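Cuaderno de taller, febrero
Acabados sobre madera clara, sigo con las probetas de haya y abedul

9:40. Arranco tarde, el compresor otra vez perdiendo por el racor. Teflón y a correr. Temperatura del taller 15 grados, demasiado frío para barnizar en condiciones pero no voy a esperar a abril.

Repaso de lo que quedó pendiente: la serie 1201 (haya, lijada a 180, dos manos de barniz al agua Lellier) y la serie 1456 (abedul, misma lija, aceite duro Witberg). Las dos llevan numerales pintados encima del fondo para ver si el color sangra hacia la veta. Rosa, verde azulado, amarillo. El rojo lo dejo fuera, ya sabemos lo que hace.

1201: bien en general. El rosa aguanta, el amarillo queda algo lechoso con la segunda mano. Puede que sea del barniz y puede que sea mío por no remover bien el bote. Repetir con bote nuevo antes de echarle la culpa a Lellier. El repelo levantado en testa es feo, hay que lijar entre manos con 320 aunque la ficha diga que no hace falta.

1456: el aceite amarillea. Poco, pero al lado de una pieza en crudo canta. Para juguete de color vale, para tablero visto no me gusta. Ademas tarda una barbaridad en dejar de oler con este frío. Las dejo en la estantería alta, de canto, separadas con listones. NO apilar (la última vez se pegaron tres y hubo que tirarlas).
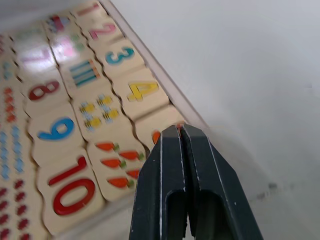
11:15. Prueba de adherencia con cinta. Corte en cuadrícula, cinta, tirón seco. En haya salta un poco en los cruces, nada grave. En abedul salta más, sobre todo donde el aceite no estaba curado del todo. Conclusión provisional: pintar antes del aceite y no despues, y sellar con goma laca en medio. Pendiente de comprobar si la goma laca se lleva bien con la pintura Joltuso, que es muy suya con el alcohol.

Sierra de calar: cambié la hoja a la fina. Corte mucho más limpio en curvas cerradas, pero hay que ir despacio o se quema el canto. En las curvas que vuelven sobre sí mismas la hoja se va hacia fuera, lo de siempre. Bajar velocidad, no empujar. Quedan unas 22 hojas de esta medida, pedir más con lo de Flanagan para ahorrar el porte.

Ojo con el ancho de corte. Si se barniza el canto con dos manos las piezas entran justas, con tres ya no entran. Probado con una y cera: entran bien y deslizan. Apuntar esto en la hoja de la pared, que se nos olvida cada vez.

Humedad: el higrómetro del fondo no me lo creo. Marca lo mismo llueva o no. Cambiarle la pila o jubilarlo. Mientras tanto guardo los tableros envueltos en plástico, que el mes pasado uno se abarquilló en una noche.

13:30. Lijado de cantos a mano, taco blando. Redondeo mínimo, lo justo para que no arañe. Con la lijadora de banda me como la esquina y luego se ve claro donde pinta. Más lento pero mejor.

El aspirador pita, bolsa llena. No hay bolsas. Pedir.

Lista para mañana:
- probeta nueva de haya con bote nuevo de Lellier
- goma laca + Joltuso en un retal, dejar toda la noche
- aceite Witberg con pigmento blanco, a ver si frena el amarilleo
- pedido a Flanagan (hojas, lija 320, bolsas)
- mirar el racor en serio, el teflón no va a durar

Si alguien usa la mesa del fondo que no mueva las probetas de la cinta, estan en orden y sin etiquetar. Las etiqueto mañana a primera hora.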